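Noviembre, 7:40

He llegado antes que los demás para mirar con calma la celda del lavabo. Ayer la dejé parada a media tarde porque el brazo se quedaba corto al ir a por los objetos del fondo de la pila y saltaba el límite de la articulación cuatro. Por la noche lancé la tanda completa: 400 intentos en simulación, 398 terminados. Los otros dos se cortaron por una colisión entre la muñeca y el caño del grifo.

Empiezo por la base. En el fichero de la celda el Franka estaba montado demasiado lejos de la pila, una cota que venía copiada de la celda de Kuhlmann, donde trabajan con una mesa plana. La he acercado y he vuelto a comprobar el alcance en las esquinas del lavabo. Ahora llega a las cuatro, aunque en la del fondo a la izquierda el codo pasa bastante cerca de la maneta. Lo dejo anotado para cuando monten la de verdad.

10:15. Pinza. La apertura de los dedos estaba bien, pero el punto de herramienta seguía siendo el del modelo viejo, 10 milímetros más corto. Con la esponja no se nota, porque cede. Con el bote de aerosol sí: los dedos bajaban de más y empujaban contra el hombro del envase. Corregido el valor en el controlador y en la escena. Hannelore Moser quería corregirlo solo en la escena y le he dicho que no, que así es como acabamos con dos números distintos en marzo.

Después, los contactos. El bote vibraba al cerrar la pinza, de una forma muy fea, y he subido la frecuencia del paso de física a 2.000 Hz. Va más lento, pero ya no tiembla. He tocado también el rozamiento del fondo de la pila, que era tan bajo que todo acababa resbalando hacia el desagüe.

Comida rápida. A la vuelta he cambiado el agarre del aerosol, que ahora se toma desde arriba con la muñeca apuntando al fondo. Desde el lado no hay manera con las paredes inclinadas del lavabo. Queda pendiente la ruta de salida: de momento sube en vertical y luego gira hacia la derecha, lejos del grifo. Es larga, pero no roza nada.

16:30. Llamada con los de Dultetti. Preguntan si la celda física podrá estar calibrada antes de que lleguen las pilas de Bosto. Les he dicho que depende de la placa de anclaje, que todavía no tenemos. Me han pedido una captura del agarre nuevo y se la he mandado también a Rosalie Wyss, junto con los ficheros corregidos.

Mañana: repetir los dos intentos fallidos con la base nueva, revisar los límites de par y borrar de una vez la configuración antigua.

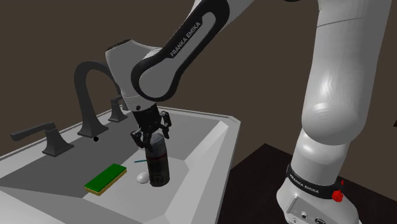 Rosalie Wyss contestó a última hora que no borrara todavía la configuración antigua, que le hacía falta para comparar los pares de la articulación cuatro, y que en la placa de anclaje pensaba pedir taladros alargados para poder corregir la posición de la base sin desmontarla.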